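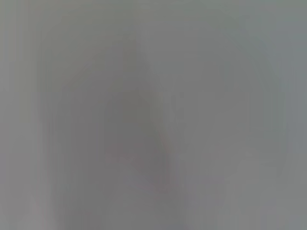

A reader in Ernside wrote to ask whether the branch library would keep its winter hours through the holiday or shorten them again as it did last year. The letter was polite and ran to two pages. The writer added that the bus from Ernside comes only twice before noon, that a closed door at the end of the ride is a hard thing in cold weather, and that a card on the door is of no use to a person who reads it after getting off the bus. The letter was entered in the correspondence book and answered the same day.

26 Dec 2023. Clundness Branch Library, daily record of the librarian in charge.

The building was opened at ten, one hour later than on an ordinary Tuesday, as approved in October. The book return had filled to the flap over the closing and a number of items had been left on the step in a grocery bag. These were brought in and checked. One picture book had a damp cover and was set between blotters under the large atlas. The others were fit to be shelved.

The heating in the reading room was slow. It was on by a quarter past nine, but the radiators on the street side did not warm until almost eleven, and patrons were invited to use the tables nearer the desk. The matter has been raised with the county before. A further note was sent today, giving the dates of the earlier notes and asking for a reply in writing.

In the morning the work was chiefly on the local history shelves. The Olszewski gift, received in October, comes to 132 volumes, and the first pass through it is now complete. It is a farming library for the most part: almanacs, seed lists, stock registers, the yearly reports of the Gerkerum creamery, and a good run of church cookbooks from the valley. Duplicates of titles already held came to 13 and will be offered to the Gerkerum branch before they go to the spring sale. The creamery reports are the best part of the gift. The branch had only scattered years, and the new copies close the gap except for two wartime issues, which may never have been printed.

Several of the almanacs carry notes in pencil beside the weather tables. They are short and practical, recording first frost, the state of the lower road, the price of hay, a calf lost. It is proposed that these notes be kept as they are and mentioned in the catalog entry, so that a person studying the valley may find them. The rule against written-in books was made with novels and textbooks in mind and should not be applied to this material. A paragraph to that effect has been drafted for the collection policy. It will need to be shortened.

Attendance was light until noon and steady afterward. Families came in for films and puzzles. A good many patrons wished to return books that were not yet due, explaining that they had been given others. Three new cards were issued. A request was made for large-print westerns, of which the branch has fewer than it should, and the order list was amended.

The annual figures were begun after lunch. The branch spent 2,000 dollars from the book fund on children's titles this year, the full amount allotted, and the last of those orders has been received and covered. Story hour was held in all 52 weeks, including the week of the ice storm, when it was moved to the school hall. The circulation totals will wait for the end of the month. The figure for magazines is believed to be too low, as copies read in the building were not recorded during the summer, and a statement to this effect should go beside it when the report is sent.

With regard to the Ernside letter, the reply stated that the doors will be open from ten until four on every weekday up to the new year, and that the hours will be printed in the Clundness paper and posted at the bus shelter. The suggestion about the card was accepted. It was also noted in the reply that books may be renewed by telephone, which the correspondent may already know. The question of a book stop at Ernside was not answered, as it is not within the authority of this office, but the letter has been copied and sent on to the county with a recommendation in favor.

The step was salted at three. The lamp over the side entrance is out again and a new bulb has been requested. The damp picture book was looked at before closing and the blotters were changed.

Closed at four. The cash drawer agreed with the slips. For tomorrow: call Gerkerum about the duplicates, finish the policy paragraph, and move the puzzle table away from the cold wall.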